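4.3 Putting objects away: results and discussion

In this section we consider the chore which gave us the most trouble, namely moving small things from a countertop into a cabinet with a door. For a person this task is so easy that it is hardly called work. For the two-armed robot it contains a reach over the counter, a grasp, a turn of the body, and a placement in a space where the walls are close to the fingers on several sides.

We used the Potodano set of household layouts, in the version of June. All trials were made in simulation, and the same two controllers were compared as in Section 4.2: the planner of Markov and Šimko, which computes the full arm path before moving, and the learned policy of Prestley, which decides each step from the camera view. Each controller received 200 trials, so the total is 400. A trial was stopped after 60 seconds and counted as failed if the object was not standing or lying inside the cabinet at that moment.

The learned policy completed 68 percent of its trials. The planner was lower, but its failures were of a more simple kind and easier to repair. Most often it found no path at all and the robot stayed where it was. The learned policy almost always tried something, and when it failed the object was sometimes pushed further back on the counter, out of the reach of both arms. We think that for a real kitchen the second kind of failure is worse, although the success number alone does not show this.

Two properties of the scene had a strong effect. The first is the door. When it stands open toward the robot, the panel takes a part of the space which the elbow would like to use. The second is the shape of the object. Boxes were grasped well from almost every side. Round and cone-shaped objects rolled when one finger touched them before the other — a small error of position was enough for this. 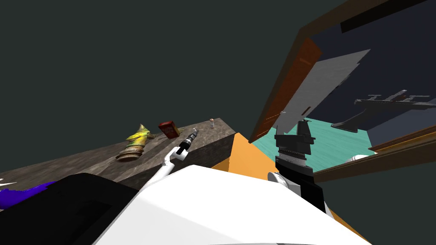
Figure 7. Countertop-to-cabinet task in simulation, with one arm over the counter near a small red box and the other at the open cabinet.

The use of both arms did not bring the advantage we expected. In the current version each arm is planned for its own goal, and the waiting arm is treated by the other one only as an obstacle. Dulce Contreras proposed to let the waiting arm hold the door, and a first test of this idea is given in Section 5. The cost is a longer trial, and the limit of 60 seconds then becomes too strict.

Can machines do this chore yet? Under our conditions the answer is partly. The layouts were known, the light did not change, and the door was already open in every trial. Opening the door was studied separately by Bożena Stępień, and her results should not be multiplied with ours to get an estimate for the whole chore, as the starting positions of the robot were different.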